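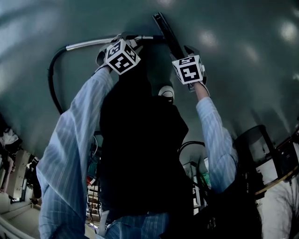
Up near the ceiling with the rod and the black hose.

I have never believed in handheld showers. My mother had one that sprayed the wall more than it sprayed anybody, and the one in our first flat in Hovton hung off its hook like a dead eel. So when Sebastian Tudose told me the Flokholm set would "change how the room feels" I asked him how a metal rod and a length of hose were going to do that for 183 quid.

He sent me a link. The link said the hose was kink-proof. They are all kink-proof until you own one.

Anyway, we looked at how it would hang, which is the bit the website skips. The hose wants to go in a big loop and it doesn't care where your elbows are. I'd want it shorter. Xuelian Lu reckons you get used to it, but she is taller than me and she got used to the parking in Urnia as well.

The ceiling colour I'm less bothered about. It's a sort of grey-green, and I had expected to hate it. I'd still have gone for white.

Coman do a plainer set for 30 less and I'm leaning that way, if I lean at all. Their fitter quoted 685 for the whole wall, tiles included, and then stopped answering his phone in October. I've left him 2 messages. The old shower still works, mostly.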